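Union chair says training board post should have been advertised

Shahram Ebrahimi has chaired the instructors' union at Tesia for seven years, and he says he has never filed a complaint against a person. The one he filed in October, he says, is against a procedure.

The Tesia technical training board extended its director's term for a second time without advertising the post. The union wants the extension set aside and the position opened to applicants. The board says its rules allow an extension when "continuity of service" requires it.

"That phrase is in the rules, yes," Ebrahimi said. "It was written for emergencies. You have to read the sentence before it, which says the post shall be filled by open competition."

The union represents 400 instructors at the board's colleges, including the two largest, Etinholm and Tuhiwai. Ebrahimi said members were told of the extension by a notice on the staff website at 4 p.m., after the board had already voted. 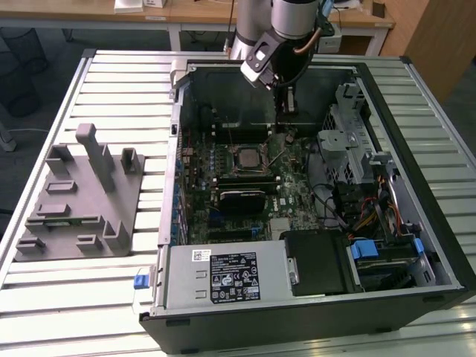
Ebrahimi taught hardware repair at Etinholm before he took the union job, and he still talks like an instructor. Asked why members care who runs the board, he went straight to the classroom. A computer tower on its side with the panel off, the green motherboard and the memory slots in plain view, is how he thinks the subject should be taught. "You can't learn that from a slide," he said. "The director signs off on equipment. So the director matters to us."

He would not say whether the union has its own candidate. He did say that two people inside the system had told him they would have applied.

The board's lawyers have argued that the union has no standing, as none of its officers sought the job. Ebrahimi called that argument circular. "How do you apply for a post that was never announced?" 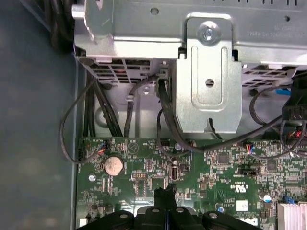

The hearing papers run to 72 pages, and he has read them more than once. Most of the board's case rests on small print, which does not bother him. He compared it to working inside a case, where there is a metal drive cage with lettering stamped upside down along one side and a Phillips-head screw holding a bracket to it. "You turn your head and you read it," he said. "Same with the rules."

A petition backing the complaint has 1000 signatures — many of them from former students, according to the union. The board has not commented on it.

Ebrahimi said that if the post is advertised and the present director wins it, the union will accept the result.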